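Landry (band)

Landry is an American wedding and dance band based in the town of Flermont. The group plays swing, soul, country and pop standards at private events, and has released one studio album and a live recording. It takes its name from Landry Street, where its founding members rehearsed.
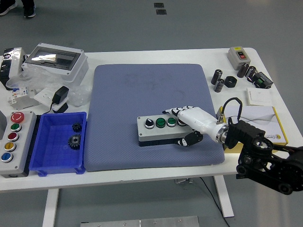 History

Formation

Landry was started by singer Delphine Wojcik and guitarist Lyle Esposito, who had played together in a church-hall dance orchestra. When the orchestra stopped taking bookings, Wojcik kept a copy of its song list and began calling former clients to offer a smaller group at a lower price. Myrtle Ambrose joined on upright bass after answering a card posted in a music store. The first lineup had no drummer. Esposito kept time with a foot-operated tambourine, a habit he continued for several seasons.

The early shows were mostly anniversary parties and retirement dinners. The trio played in hotel function rooms, often through the house sound system, and was usually hired for a single set during the meal. Wojcik later described these jobs as "background work with a spotlight on it."

Expansion

Priya Nguyen-Tran joined as drummer, followed by her sister Gwendolyn on trumpet and keyboards. With five members the band was able to take on full wedding receptions, including the ceremony, the cocktail hour and the dancing. It signed with the booking agency Runent, which listed Landry first under jazz and later under variety bands. Esposito objected to the second category but agreed to it when inquiries went up.

For a period the group also offered a larger version with hired horn players, billed as Landry Big Night. This version was dropped because the horn players were hard to schedule in December, the busiest month for company parties. Gwendolyn Nguyen-Tran rewrote most of the horn parts for trumpet and keyboard, and these arrangements are still in use.

Departure from Runent

Landry left Runent after a disagreement over cancellation fees. Under the agency's contract, the deposit on a canceled event was kept in full by the agency, and the band received nothing unless the event was within 21 days. The members asked for an even split. No agreement was reached, and the contract was allowed to run out. Ambrose has handled bookings since then, using a standard form she adapted from one lent by another band.

Musical style

The band's repertoire is built around songs that can be danced to by guests of different ages. Sets generally open with swing numbers at a medium tempo, move to soul and Motown material, and end with country and pop songs from the 1980s and later. Wojcik sings most leads. Esposito takes the country songs, and Priya Nguyen-Tran sings harmony from the drums.

Several songs are played in unusual forms. The group performs some disco songs as two-steps, and a number of slow ballads are taken in waltz time so that they can be used for parent dances. Keys are chosen to suit Wojcik's low alto range, which means that many well-known songs are heard a third or a fourth below the original recording.

The current song list has 213 titles. Clients may ask for songs that are not on it, up to a limit of 3 per event, provided the request reaches the band before final payment is due. Requests shouted from the dance floor are played only if every member knows the song.

Performances

A standard reception booking is made up of sets lasting 45 minutes, with short breaks during which recorded music is played. The band supplies its own sound system for indoor rooms and rents equipment for outdoor events. Its contract calls for a covered stage area, a hot meal and a place to park the van near a loading door.

Landry plays few public concerts. The main exception is an annual dance at the Stenetti Ballroom in Flermont, where tickets are sold at the door and couples who hired the band for their weddings are admitted free. The ballroom has a sprung maple floor and a low stage, and its curtain is left closed during the dance to improve the sound. A beginner dance lesson is held before the first set.

The group does not travel by air. Most of its work is within a half-day's drive of Flermont, and bookings farther away include an overnight stay.

Recordings

The band's studio album, First Dance, Last Dance, was made so that prospective clients could hear complete songs. It was recorded with the members playing together in one room, and Wojcik's vocals were kept from the same takes in all but two cases. Copies were given away at bridal fairs and are no longer in print.

Live at the Stenetti was recorded at the annual dance and sold by mail. It contains the waltz-time ballads and a long medley that closes the evening. The sound of the dancers' feet can be heard on several tracks. A local reviewer praised the rhythm section and found the medley too long.

Members

Delphine Wojcik: lead vocals
Lyle Esposito: guitar, vocals, foot tambourine
Myrtle Ambrose: upright bass
Priya Nguyen-Tran: drums, harmony vocals
Gwendolyn Nguyen-Tran: trumpet, keyboards, arrangements

Discography

First Dance, Last Dance (studio album)
Live at the Stenetti (live album)

See also

Cover band
Wedding music
Variety band
List of dance halls

This page was last edited on 2025-10-31.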